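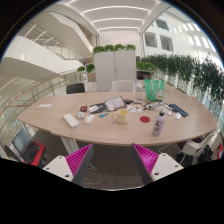 Wide-angle view from the hand-held gripper, ribbed fingers open, mug and coaster ahead.

Thread on finger and camera choices for a hand-held gripper. I spent the winter swapping parts on ours and kept decent notes for once. Mostly numbers and complaints.

Background: we collect demos by hand, train on them, then run the policy on an arm with the same fingers and the same lens. If the two ends differ by a few millimeters you pay for it later. So every part here got judged twice, once in the hand and once on the arm.

Fingers first. Three sets compared: flat rigid jaws with rubber pads, the Tenaso soft ribbed fingers, and a ribbed set Jinfeng Tang printed in-house. The ribbed kind in the photo is what I would pick today, with caveats further down.

Rigid jaws are the most repeatable. Close to a commanded width and you get that width. They are also unforgiving. Come at a mug handle a little off axis and the mug turns, or it walks away from you across the table.

Ribbed fingers wrap. The ribs fold around the object and the tip curls in, so you get away with a worse approach angle. Good on mugs and bottles. Poor on anything thin and flat.

Coasters are my standard test for thin and flat. A flat disc on a flat table gives a soft tip nothing to get under. With the rigid jaws I could pinch the rim. With the ribbed ones the tips splay and ride over the top.

The workaround is to drag the coaster to the table edge and pinch the overhang. It does the job by hand. The policy learned the drag fine and then stopped at the wrong place, because the table edge drops out of view at the bottom of the image right when you need it.

That brings me to the lens. We had a normal 90-degree module from Prarkonus and a fisheye. The fisheye shows both fingers and most of the room in one image. The normal lens shows the fingertips, the object, and very little else.

I expected to prefer the normal one. Less distortion, more pixels on the object. It lost on tracking. Lean in over a plain tabletop and there is nothing left to lock on to, so the pose estimate drifts.

Fisheye tracking in a big atrium is close to ideal. Railings, window openings, ceiling lights, plants, all at different depths. Lots of parallax, lots of corners.

Cost of the fisheye: objects near the edge of the circle lean. A bottle standing straight will look tilted. The policy does not care as long as training and deployment share a lens. People labeling the clips do care, and we got a batch of "falling over" tags on bottles that were standing up.

Guilan Ye rewrote the labeling guide after that. One line about lens lean, one example clip. The tags stopped.

Totals for the comparison: 2,829 episodes kept, 152 thrown out. Most of the thrown-out ones were tracking loss with the normal lens. A smaller share was me letting go of the trigger too early.

Controllers. The arm came with the Thammasiri controller, and we also tried Tanwood's. On paper they are the same. In use the Thammasiri one smooths the gripper width command and does not mention it in the manual.

Smoothing sounds harmless. With soft fingers it means the ribs start to fold later than they did in the demo, so the arm begins lifting on a half-closed grip. I measured a 17 ms difference in when closing starts and a larger one in when it ends.

You can turn the filter off with a config flag. The motion gets a bit rougher and you hear it. Grasps match the demos again. If you own one of these, check that flag before you retrain anything.

Tanwood passes the width command straight through. Downside: its state feedback comes back on a separate clock, and you have to line up the time stamps yourself. Jinfeng wrote the script for that and it has held since December.

Back to fingers, the caveats. Soft ribs take a set. Leave them clamped on something overnight and they come back slightly curled, which shifts the tip position. Ours now get stored open. I also check the tip gap against a printed card before each session.

Contact strips matter more than I thought. A dark strip on the inner face gives you grip, and it also gives the camera a clean edge against a bright rib. We tried dark ribs with dark strips once and the finger outline got mushy in low light.

Bright ribs have one practical plus: you can spot a cracked one quickly when scrubbing footage. Pick a color you do not have many of on the table.

Mounting plates: use all the screws. I ran one set with a screw missing and the finger picked up a small twist under load. It was invisible in the hand and obvious in the arm data.

Clutter. I used to clear tables before recording. I stopped. Cables, loose papers, power strips, bags all stay where they are now, and the policies trained on messy tables hold up better on tidy ones than the other way around. Small sample, so weigh it accordingly.

One thing I have not solved is clear bottles. Both lenses, all fingers, same trouble. The grasp is fine when the approach is right, but the approach is often short and the fingers close in front of the bottle. More demos helped some. A colored cap helps more, which feels like cheating.

Current setup: in-house ribbed fingers, fisheye, Tanwood controller, time stamp script. The rigid jaws are in a drawer for flat parts. Next up is a stiffer tip insert on the ribbed set, to see if I can get the coaster pinch back without losing the wrap.

Will add the tip gap card as a PDF when I find the source file.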